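Section 6. Running the Drawer Station on an open day

6.1 Before the doors open

These steps are for hosts at the Drunbridge workshop. The station uses two arms, the Kosstead controller and the translucent drawer organiser with the 筷子 (chopsticks) label on its top drawer. Allow 26 minutes for set-up.

1. Wipe down the table and set the organiser so both arms can reach its front.
2. Switch on the controller and wait for the steady light.
3. Home both arms, left arm first.
4. Open the wrist camera views on the visitor monitor and check that the fingertips show in each one.
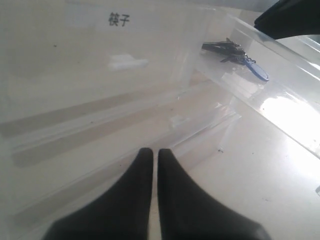 5. Set the speed limit to 70 on the Plirard pendant. The default is higher and is meant for closed sessions only.
6. Test the emergency stop once on each arm, then home them again.

Caution: Hands stay off the table whenever the arms are powered. This includes the host's hands.

6.2 Giving the demonstration

1. Ask visitors to stand behind the yellow line. Kids can come to the front.
2. Say which arm will move before you start it.
3. Bring the arms in to the organiser slowly and pause there so people can see the fingers.
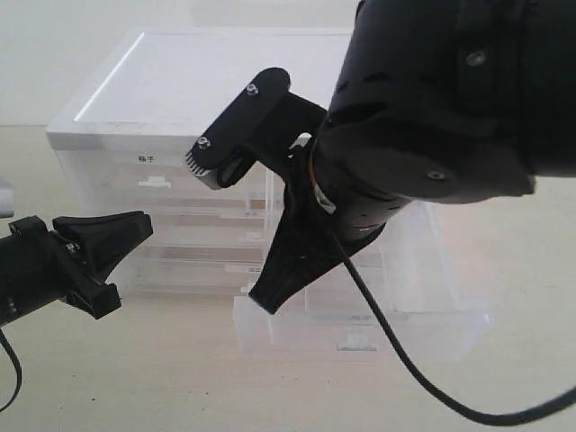
4. Run the drawer routine from the Cervantes menu. If a drawer sticks, press Hold, back the arm off and start the routine again. Do not pull the drawer free by hand with the program running.
5. Take questions with both arms on Hold.

Note: Keep arm cables clear of the organiser. Check them between groups, as they creep forward over a busy Saturday.

6.3 If the wrist view shows only a blank surface

A close, plain surface gives visitors little to look at and makes it hard for the operator to judge distance.

1. Press Hold.
2. Compare the wrist view with the arm itself before moving anything.
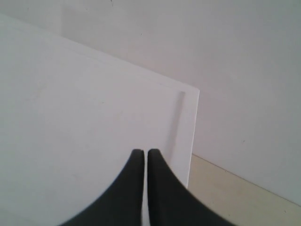 3. Raise the arm in small steps until you can see an edge or a handle you recognise.
4. Resume at the lowest speed.

Note: Report repeated trouble to Yesenia Quispe, extension 1901, and write the program name in the station log.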